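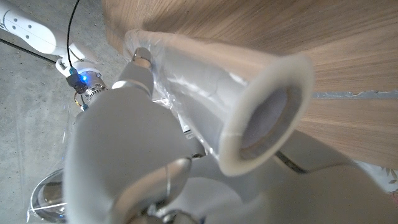
I try to make a budget for a small cell with two arms, and I would like to ask people who have already bought such equipment what I have forgotten. We are a packing workshop in Jokholm. We wrap home textiles and small wooden furniture parts in clear film, and the work I want to automate is the handling of the film rolls: take a roll, bring it to the bench, hold it while the second arm pulls the film, put it back. The price of the arms I understand well. The difficulty is everything around them. For example, the roll in the gripper has a loose flap of film hanging on the left side, and the upper edge is crinkled where it presses against the wood, and there is a thin dark cable passing between the roll and the gripper housing. For each of these things I suppose I need a line in the budget (a better finger, some cable guide, maybe a sensor), but I do not know how large the line should be.

My present list is like this:

2 arms with controllers
2 grippers with the standard fingers
a wrist camera for each arm
a bench with a wooden top, which we can build ourselves
a stand for the rolls
a safety scanner and an emergency stop circuit
installation and training, three days

The only supplier who answered with a full offer is Kisix. Their offer says delivery in 13 weeks from the order, and it has one line called "end effector adaptation" without any explanation and without a price, only the words "to be agreed". When I asked, they said that it depends on the product. I think this is correct, but I cannot put "it depends" in a budget which my director must sign.

The amount of work is 700 rolls in a month, counting each time a roll is taken and put back. It is not very much. There is no night shift. The rolls are all the same width, but the diameter changes of course when the film is used, and the last meters on the cardboard core are quite different to hold from a full roll.

So my questions are these. First, what percent of the price of the arms do you reserve for fingers and cables and similar things? Second, is it wise to buy the two arms at the same time, or to begin with one? Third, should the camera be at the wrist, or is it better to have it fixed over the bench? I have seen both solutions and each seller tells me that his is the normal one.

I must give the paper to the director before the summer closing. Thank you already for reading such a long text.

Eduardo Morais
16/05/2025

Karkus

Hello Eduardo,

I planned a similar cell for bags on rolls, not film, but many problems are the same. I will answer in your order and then add some points that you did not ask.

A percentage is not a good method for the fingers. The price of a finger has no relation to the price of the arm. A cheap arm and an expensive arm will both need the same finger if they must hold the same roll. What I did was to write the list of all different states of the product, and for each state I wrote if the standard finger can do it. In your case I would write: full roll, half roll, nearly empty roll, roll with a loose end, roll with a crushed core. If the standard finger can do all of them, you reserve money only for spare pads. If it fails in one of them, you reserve for one custom finger set per arm, plus one spare set, plus the design hours. The design hours are what people forget. For us the hours were more expensive than the parts, and we made three versions before we were satisfied.

About film in particular. It is smooth, and it also clings to itself, and when you squeeze the roll from the outside the upper layers can slide over the layers below. In your picture there is a small metallic fingertip pressing into the film from the underside. I would ask Kisix if they offer a soft pad in that place. A metal tip can leave a mark in the outer turns, and if your customer sees the film on the final product, he will complain about the mark. It is possible also to hold the roll from inside, by the core. The hollow end is open toward one side, so an expanding plug could go in. Then the diameter is not important anymore and you have one state less in the list. But you need that the cores are in good condition, and cardboard cores are often not so good after transport. Ask for the price of both.

For the second arm: if the work really needs one arm to hold and one arm to pull, then I do not see what you can learn with only one. You will make a temporary fixture to replace the second arm, and the fixture costs time, and afterward you throw it away. On the other side, if you can let the roll turn on a simple spindle which is screwed to the bench, then maybe you do not need the second arm at all. I would examine this before anything else. A spindle with a brake costs 111 euros in the catalog where we buy, and the second arm costs, well, you have the offer.

For the camera: wrist camera is good for the last centimeters, when the arm is coming close to the roll. Fixed camera is good for knowing where everything is before you start. With the wrist camera you will have the problem that the gripper and the product fill a big part of the view exactly at the moment of the grip. With clear film you have also reflections, and these change when the arm moves. I would put money for lighting, a diffuse light over the bench, and I would put it as its own line so that nobody can take it away from you later.

Now what is missing from your list:

cable management for each arm (clips, sleeves, and longer cables than you think)
spare cables, at least one of each type
spare finger pads
lighting
a cover for connectors at the wrist
one week of your own time, or of a colleague, after the installation
yearly service, if the supplier asks for it as a condition of the warranty

The point about connectors is serious. Look at the other arm on the left side, there is a small teal plug at the wrist with tiny colored wires under it, open to everything. On a test bench it is fine. In a packing place, with film flaps and fabric going around, something will catch on them one day. A printed cover costs very little, but if it is not in the plan it will not be made.

And for "to be agreed", do not accept it in the order. Ask them to write a maximum. We wrote "not more than" and an amount, and the supplier signed after some discussion.

Karkus

Zulu

Just buy one arm and try. You will know more in a month than from any paper. The fixed camera is cheaper and you can move it when it is wrong.

Also static. Film makes static. We had the end of the film sticking to the bench and to the gripper and to the sleeve of the operator, especially in April when the heating was still on and the air very dry. Put an ionizer bar in the budget. The small one is enough.

Eduardo Morais

Thank you both, it helps me very much.

Karkus, your method with the states of the product I have already started this morning with my colleague from the bench. We found one more state which is not in your list, that is the roll where the film has moved to one side and one end is like a cone. I did not know it happens so often, because the operators push it straight with the hand and do not speak about it. So it will be one more line.

The spindle I will also examine. My doubt is that the operators change the side of the bench depending on the product, and the roll has to come with them. For the furniture parts the film is pulled along the long side, and for the textiles across. With one spindle it would be good for one of the products. But maybe it can be a spindle on a rail, this I will ask to our mechanic.

Zulu, I agree that trying is the best teacher, but in our company the second purchase is more difficult than the first one. If I ask for one arm and come back in autumn for another, they will say that I made a mistake. For this reason I want to arrive with the full number. The ionizer I did not have at all, so I put it in. Did you mount it on the bench or on the arm?

One more thing to both. Is the warranty affected if we make the fingers ourselves? In the offer of Kisix I cannot find any sentence about this.

Zulu

On the bench, at the side where the film leaves the roll. Not on the arm, too much cable there already.

Karkus

For the warranty it depends on the contract, so ask them in writing. With our supplier the arm stays under warranty if the weight and the center of gravity of the tool are inside the limits of the manual, and the gripper loses it only if you drill or modify the body. Fingers which are attached with the original screws were no problem. But I repeat, this is our contract and not yours.

The roll like a cone is a difficult one. For that state I would not spend money on the robot. I would put a flat plate with a stop at the roll stand, where the roll is pushed straight before the arm takes it. If the roll cannot be pushed straight, the operator takes it out by hand. Write in the plan how many of these you accept per day, because the director will ask why a person is still needed there, and it is better when the answer is already on the paper.

For the rail, check the length of the cable of the brake, if you choose a spindle with an electric one. The mechanical brake has no cable.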